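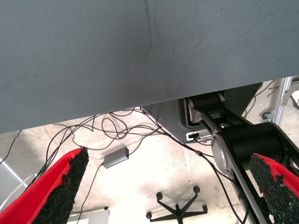

Hello all, and thank you Iraklis for getting the gear thread going again! I had a lovely long evening in the Semville room with the change gears and I'm going to answer your questions properly, so put the kettle on. First though, the cables. You asked whether the thin black ones were still loose on the floor below the grey fabric panel and yes, they are, looping about in a great tangle. I'd like to get them into sleeves before we start carrying trays of gears through there. I've got a roll of the braided stuff at home, the kind you can open along its length, and it would take an hour with two people. The panel could do with a going over as well while we're at it: it has a crease running down near the middle and a few tiny dark specks. A clothes brush first, I think, then the steamer on low.

Now the good bit.

Iraklis Konstantinidis wrote:

> Dear all,
>
> Before anyone orders more from Kalogeropoulos, can we please find out what we already own? I went looking for a 19-tooth last month and gave up after three tins. There must be duplicates. I also suspect that the Rullel gears and the Tedon gears have been mixed together again, and they do not mesh nicely, as Jolanta found.
>
> Questions, so that they don't get lost:
>
> 1. Are the small steel spur gears keyed or plain?
> 2. Did anyone keep the chart that used to be taped inside the cupboard door?
> 3. What is happening with the cables on the floor?
>
> Iraklis

On your first question, I've been through every one of the small ones, and the nicest of the lot is a short, chunky little spur gear that I had never properly looked at before. Plain round bore, and I couldn't find a keyway in it. It's got a satin finish with faint rings left from machining round the hole on the face, and the teeth are a real pleasure, straight and square-tipped with neat rounded roots. Somebody took care over that.
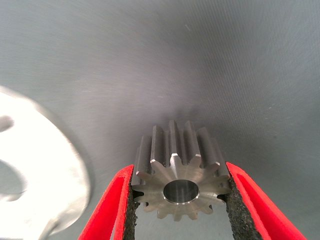
*The little fourteen-tooth, face on.*

I'm putting it down as Rullel for now, going by the fit against the others in that tin, but I'd love a second opinion. Antigoni, you have the better eye for pitch. Would you bring your gauges next time you're in?

The rest of the small tins are a mixture. Most are plain, and the keyed ones are nearly all Tedon. Iraklis, your 19-tooth does exist! It was in the tin with the spare belts, wrapped in a page of newspaper, and it's now on the top shelf with your name on a bit of tape. The whole collection comes to 275, counting the two plastic ones that came with the old music stand motor, which I have kept apart. Duplicates: plenty in the middle sizes, hardly any at the small end. So I would hold off on the Kalogeropoulos order except for the brass blanks Jolanta wanted.

The chart has gone, I'm afraid. Anastasia Papadakis thinks it came down when the cupboard door was painted. She has a photocopy of an older version which stops before the larger gears, and she has offered to type it up if someone reads her the numbers – any takers? It's quite restful work with the radio on.

How I've sorted them, in case you go in before I do:

- shallow trays for the small steel ones, lowest tooth count at the window end
- Rullel on the left side of each tray, Tedon on the right, with a strip of card between
- "don't know" in the blue biscuit tin (please add to it, please don't tip it out)
- a dab of light oil on a rag, wiped on and then wiped nearly all off

Please don't use the thick grease. Jolanta Domański and I spent ages with a toothbrush and white spirit getting it out from between the teeth of the larger ones, and it had picked up every bit of fluff in the building.

I'd also love to try stamping the counts on some card tags and threading them through the bores. I've seen it done with thin garden string and it looked smashing, plus you can hang a whole run of sizes on one nail. I have a box of 800 tags left over from the plant sale, so we shan't run short.

Could I have one other pair of hands for the cables? Any evening after six suits me. Bring a torch if you have one, and old trousers.

Very best, and happy sorting,
Mhairi Dunbar

PS Antigoni Drakos still has the small vernier. No rush, I only want to know it's safe!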